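Redoing the hoses on the bin cell

31st March, and I finally had a free day to deal with the cable dress on the arm. 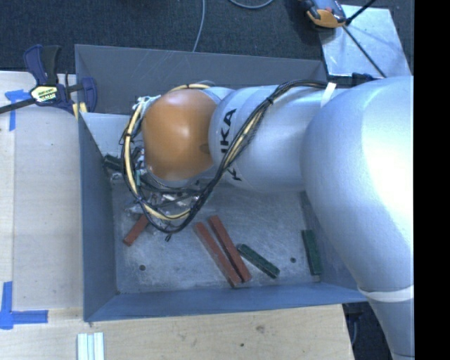 I had been putting it off since the air leak in the gripper line. The leak was small, and the gripper still held, but the vacuum of time it takes to find one of those is the real cost. I spent most of an evening with a spray bottle of soapy water before I saw bubbles at a push fitting near the tool plate. The tube had been pulling sideways on it every time the wrist turned past a certain angle.

The cause was slack in the wrong place. When Abelardo Tapia and I first ran the lines, we tied everything down tight along the forearm and left one short loop at the wrist. It looked tidy. It also meant that when joint six turned, the loop had nowhere to go, and the strain went straight into the fittings. The cell had run 3,509 picks by then, going by the counter in the program.

So I cut all the ties and started over. I put the wrist at one end of its travel and held the bundle by hand, then jogged it slowly to the other end and marked the longest run with tape. The loop has to be big enough for that position and still not catch on the rim of the bin when the arm goes down into a corner. Those two things fight each other. I ended up with a wider loop than I like the look of, and I took the program speed down while I watched it.

The air hose gets strapped in with the cables. I know people who run it separately. I tried that in July and it snagged twice in one week, so it went back in with the rest. Ties go on snug enough that they don't slide, and no tighter. If the jacket is pinched, it's too tight. I trim the tails flush, having scraped a wrist on one before.

While the arm was parked I checked the bin too. It gets bumped now and then, and if it shifts even a little the corner picks start to miss. I keep a clamp on it and tape on the table, and I checked the taught corner points again before running anything. One was off by 7 mm, which explained a few bad picks I had blamed on the leak. I touched up that point and left the others alone.

The new fittings came from Piltico and took nearly two weeks to get to Vollville. I bought spares this time.

After that I ran 300 cycles at half speed and stopped every so often to feel along the bundle for rubbing. One spot near the elbow was getting shiny, so I added a wrap there. Next job is the grease, and I still need to order the right cartridge for it.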